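Housekeeping and Floor Care, Unit 6: Stone Floors
Instructor: Perrine Lebrun
Handout for Apr 26, 2019

Read this before the practical. We covered vinyl and sealed wood in January, and most of what you learned there does not carry over to marble.

What marble is
Marble is mostly calcite, which reacts with acid. Vinegar, lemon juice, wine and many bathroom cleaners will leave a dull mark called an etch. An etch is damage to the surface itself, so mopping will not remove it. A stain is different: something has soaked into the stone and changed its color. Students mix these up on the test every term.

Veining
White marble tile usually has gray veining, and the amount varies from one tile to the next. A dark patch in a pale tile can be part of the stone. Check before you scrub. Wipe the spot with a damp white cloth and look at the cloth. If it comes up clean, look at the patch from a low angle. Veins have soft, streaky edges and the same shine as the rest of the tile. Etches look flat or cloudy when light hits them from the side.
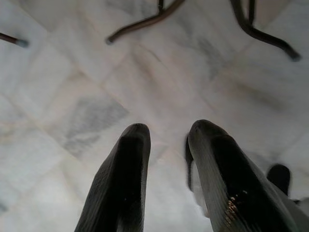

Grout needs its own check. Light grout in beige or gray picks up dirt faster than the tile, and on a diagonal layout the lines run at an angle to the walls, so it is easy to lose your place. Pick a corner and work along one line at a time. Use a soft nylon brush. No wire, no powder cleansers.

Furniture with metal legs
Metal legs cause two problems on stone: scratches and rust. Lift the piece, don't drag it. If it is too heavy for one person, get a partner. Look at the bottom of each leg for a missing pad or a bare edge. Felt pads pick up grit and should be replaced when they feel hard. Never set a metal leg back down on a wet floor. Curved legs also collect dust on the underside of the bend, so run a dry cloth along them before you start on the floor.

Order of work
1. Dry dust mop, whole floor.
2. Lift out light furniture. Wipe the legs.
3. Damp mop with pH-neutral cleaner, mixed as the label says.
4. Rinse with clean water. Change the water when it turns gray.
5. Dry with a microfiber cloth.
6. Put furniture back.

For Monday
Write up one stone floor you have access to, at home or at work. Length is 300 words. Note the color, the layout, the grout and any furniture that stands on it. Give the write-up to Romain Charpentier if I am out.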